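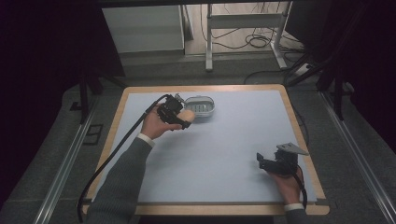

The hand gripper build is into its second winter, and the Cernbridge workshop has got a lot further than any of us dared hope when we put that first shopping list together. Two matching grippers, one for each hand, both homemade apart from the bearings and the electronics – and they record! As of 2024-01-15 there are 1663 recordings on the shared drive, which is more than enough to start training with.

For anyone who missed the autumn issue, the plan goes like this. You hold a gripper in each hand and do a small everyday job at the table, and the movements are saved along with the video. Later on, the arm we're building (Plodine, named after a village one of us once got lost in) gets to learn from those recordings. Plodine has a shoulder, an elbow and a great deal of loose wiring so far, so the grippers are well ahead of it.

The jobs are deliberately small. Lifting a soft round thing and setting it down in a soap dish sounds like nothing at all until you try it with two stiff jaws and no feeling in your fingertips. You squeeze too hard, or you come in too low and shove the dish along the board. After an evening of it you gain a lot of respect for your own thumb.

The fingers are the part we've fiddled with most, and we're on version 8 now. They're chunky blocks in a very dark green, with a softer layer along the inner side to help them hold on, and that layer is the bit that needs work: it has wrinkled along the left finger and the edges near the tip are ragged and lifting. The blocks themselves we like very much. Version 7 was slimmer and looked lovely, but it bent under load and every recording made with it had a wobble you could see from across the room.

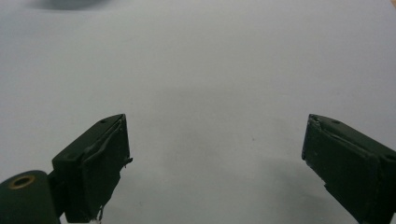

Grip material is therefore the big question for February, and we'd love some help with it. We have a sheet of thin silicone from Phùng, the little rubber shop behind the market, and an offcut of something stretchy that came free with it. One idea is to mould a sleeve that slides over the whole finger, so there are no edges to peel, and another is to use the two small round holes in each finger to pin a pad in place. The sleeve is the neater job, the pins are quicker, and I'm hoping we try both.

On the software side, Zineo (our name for the scripts that line up left hand, right hand and video) now sorts a batch of 200 recordings in around 8 minutes. It used to take most of an evening, with plenty of muttering. It still gets upset if you start one gripper well before the other, so please start them together and wait for both beeps.

If you'd like a go, come along to any build night. You don't need to know any code, and left-handers are especially welcome, as nearly all the recordings so far are by right-handed people. Bring small, light things from your kitchen or bathroom that you don't mind having dropped.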